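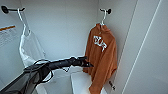
Closet compartment with side wall hook, orange sweatshirt hanging at right.

To: residents list, Grillberg House
From: Housing Office, Grillberg House
Subject: Re: Closet storage and the December move to shared rooms

Dear Residents,

The Housing Office thanks those who wrote in response to the notice on storage. One message raised several points that apply to the whole building, and it is quoted below with the sender's permission so that the reply can be read by all.

> The notice says that each resident will have one closet compartment after
> the move, but it does not say whether the storage cages in the basement
> will stay open. Many of us on the upper floors keep winter coats and
> suitcases there. I would also like to know if we may put up our own
> shelves or rods, and who pays if a wall is damaged. Last year two
> residents on my hall were charged for holes that were there when they
> moved in.

Basement cages. The cages will remain open through the end of the spring term. Residents who now hold a cage do not need to apply again. Those who wish to give one up should return the key to the front desk, where it will be logged and a receipt issued. Suitcases may be left in the cages at the owner's risk. Food, paint and fuel may not be stored there at any time.

Shelves and rods. No resident may drill into a closet wall or a bedroom wall. Tension rods and free-standing shelves are allowed if they do not block the heating vent. The Office has a small stock of free-standing shelves from Trandero, which may be borrowed for the term against a deposit of $10. Requests are taken in the order received.

Damage charges. The Office accepts that the check-in form used last year left too little space to record the condition of walls. A new form has been prepared. It must be returned within 3 days of moving in, and any mark listed on it will not be charged to the resident. The most that can be charged for repairs to a single closet is $300. Charges from last year may be appealed in writing, and the Office will reply to each appeal.

Moving assistance. The firm of Stojanović has been engaged to carry beds and desks between floors. Its staff will not move personal belongings. Closets should be emptied by 2 p.m. on the day given in your room letter. Residents coming from the Vustden annex will receive a separate message about the shuttle and about their mail.

Room letters will be placed in mailboxes before the end of November. Questions about a particular room should be sent to the Office directly and not to this list.

Housing Office
Grillberg House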